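Workshop Tips: Choosing a Gripper for Work Around the House

Most gripper reviews are written by people who pick up wooden cubes. Cubes are lovely. I own no cubes, so I have been testing on the things that do turn up in a house, and these notes are the result. Skip to the bottles if bottles are your problem.

Start with the fingertips

Before you spend money on a new gripper, spend 2 dollars on new tips for the old one. Bare metal fingers look very serious and let go of anything smooth. A strip cut from a rubber jar opener, stuck on with double-sided carpet tape, fixed more of my drops than the firmware update did. Change it when it gets shiny. Wipe it with rubbing alcohol before a session, and let it dry while you look for the screwdriver.

Two fingers or more?

The Flarkine two-finger is the one I'd hand to a beginner. It opens wide, closes straight, and when it fails you can see why. It hates anything round that is lying down. The Khoo, with its jointed fingers, wraps around a mug or a roll of tape very nicely and then sulks over a credit card. If you have two arms, put a different gripper on each for a week - you'll know which one you keep reaching for.

Mawar Manurung, who taught me most of this by email, sets the closing force with a paper cup. Start at the lowest setting and go up until the cup lifts. If the cup folds, go back one step and write the number on masking tape on the wrist. I used to keep these numbers in my head, with the results you'd expect.

Controllers

I tried the Clindotik pendant and a plain game pad. The pendant has 10 buttons and I use four. The game pad costs less and my thumbs already know it. Whichever you pick, map "open" and "close" to buttons that are far apart. Mine were neighbors until February.

Cameras

A wrist camera is good for the last couple of inches and useless for everything before that. Mount a second one high, looking down the arms. Turn off auto exposure if you work near a window, and tape the cable down in more places than seems reasonable.

Bottles

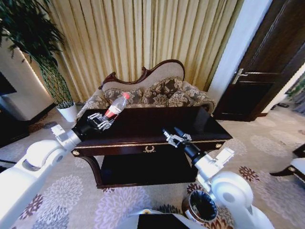 Bottles are where I sort the good grippers from the ones with good brochures. A full one is heavy and fairly stiff, an empty one crumples, and a partly filled one shifts its weight as soon as you tip it. Low grips make that worse. With the fingers near the base, as on the red-capped bottle over the coffee table, most of the length is out past the grip, and any tilt gets a vote. Try the middle first, then repeat the lift low down and compare. Park the second gripper open while you do it, and keep it clear of the tabletop if the finish is glossy and you hope to stay on speaking terms with your family.

Run each grip 10 times before you believe it. Log the drops, including the ones you'd like to blame on the bottle. Keep a towel handy, and screw the cap on yourself.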